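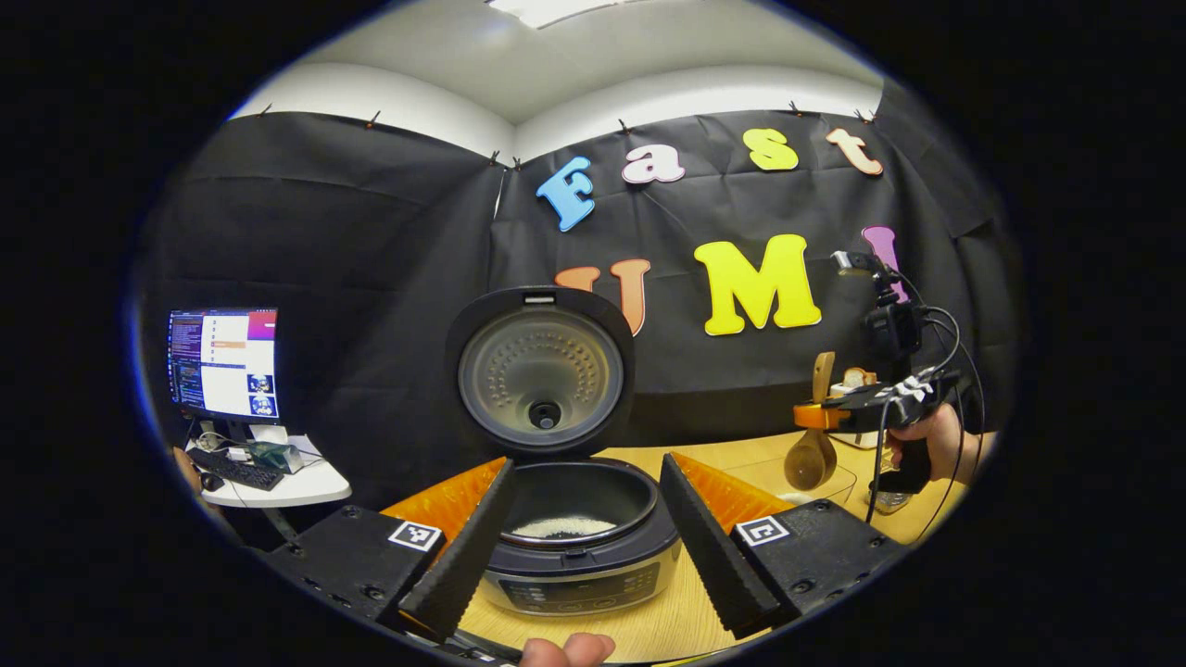
1/19/25. Tracking fault on the left gripper, Kutside bench, rice task. Two of the five takes before lunch have the left pose jumping sideways right after the lid is opened, then creeping back. Canan says it's the black cloth, too little texture for the tracker to hold on to. I don't buy it. The foam letters are up there in every color and the ceiling light is in view over the top, so there is plenty to hold on to. And the other three takes had the same cloth and came out clean.

My money is on the lid. Open, it stands straight up and covers part of the letters, and the inner plate is bare metal with raised dots all over it. A shiny thing that fills the middle of the view and has just moved is a good way to fool a tracker. No proof yet.

Gezer's log checker passed both bad takes, by the way. It passed everything in May too. I'd stop quoting it.

To do:
Six takes with the lid open from the start, same rice, same cloth.
Six with a matte cover taped over the plate.
Recheck the screws on the left housing — Nurhan tightened them but didn't write down when.

Nobody sends the bad takes to Plultville. If they get into the training set we'll be chasing a sideways twitch on the arm, next to a hot cooker, and I don't want to be the one holding the paddle.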